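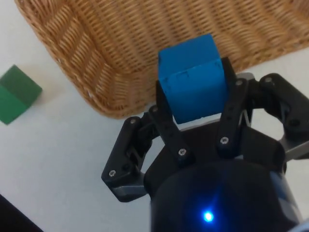 Josiane says I'm feeding the starter too late in the day and that's why the Tuesday loaves come out flat. She left that on a sticky note on the proofing box, with two underlines, and I've been chewing on it all morning.

February 17, 2025

OK so, the rye project. Picking this up again after letting it slide since December (my fault, the notebook was at home). For anyone reading over my shoulder: the goal is still a 700 gram rye loaf that slices clean the next day and doesn't taste like a wet sponge. We're on the Stotura flour now, the coarse one. Hugo swears it drinks more water than the Sabatier, and after the weekend I believe him!

What I did this time. Fed the starter at 7 in the morning instead of after lunch (see, Josiane, I listen), left it on the shelf over the radiator, and it had a nice dome by noon. Smelled like green apples, a tiny bit of nail polish underneath, which I don't love but it was fainter than last week. Mixed the scald separately with boiling water and let it sit under a plate until I could keep a finger in it. Then everything together, salt last, and I worked it with a wet spatula because this stuff sticks to hands like tile glue.

Two tins. Tin A got 20 grams of extra water, tin B got the recipe as written. Same oven, same shelf, B on the left. I smoothed the tops with a wet hand and dusted them, and then waited for the little pinholes to show up in the flour, because the clock is useless with rye and I've been burned by it before.

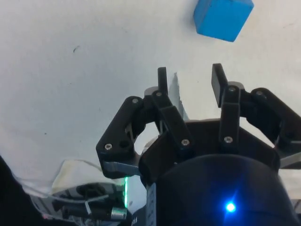
Tin A showed pinholes first, by a good 18 minutes. I was not expecting that! I'd figured the wetter one would just sit there and sulk. Put both in together anyway, so B probably went in a bit young, and I should have staggered them. Writing it down so I stop doing it.

Oven notes: full heat for the first stretch, then down, door cracked for a second to let the steam out. The dial is still lying to us. My cheap thermometer says 30 degrees under what the dial says, and Dorian's fancier one more or less agrees with mine. Somebody please put tape on the knob with the real numbers, or I'll do it in crayon.

Results, such as they are, with the loaves still wrapped in a towel and me not allowed to cut them until tomorrow:

- A: flat top, fine cracks, pulled away from the tin nicely. Sounds OK when I knock on the bottom.
- B: domed, one big split down the long side. Underproofed, pretty sure. Crust is prettier though, darn it.

Paraschiva wandered by and asked if I'd thought about caraway. I have thought about caraway. I don't want any caraway until the plain loaf works, and then she can put in as much as she likes.

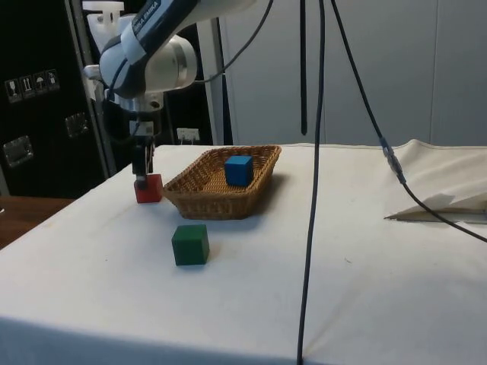 One more thing on the scald before I forget. I used to dump it in while it was still pretty warm and figured it would speed things up, and it did, but the crumb near the bottom went gummy twice in a row. Cooler is slower and so far I like it better. I'd want a couple more bakes before I change the recipe card.

To do:

- Cut both tomorrow morning, same knife, write down how the blade looks after each slice
- Repeat tin A with the early feed, and stagger the tins this time
- Ask Solange where she got the long tins, the short ones are a pain to line
- More Stotura, we're down to the bottom of the bag
- Wash the spatula NOW, before it sets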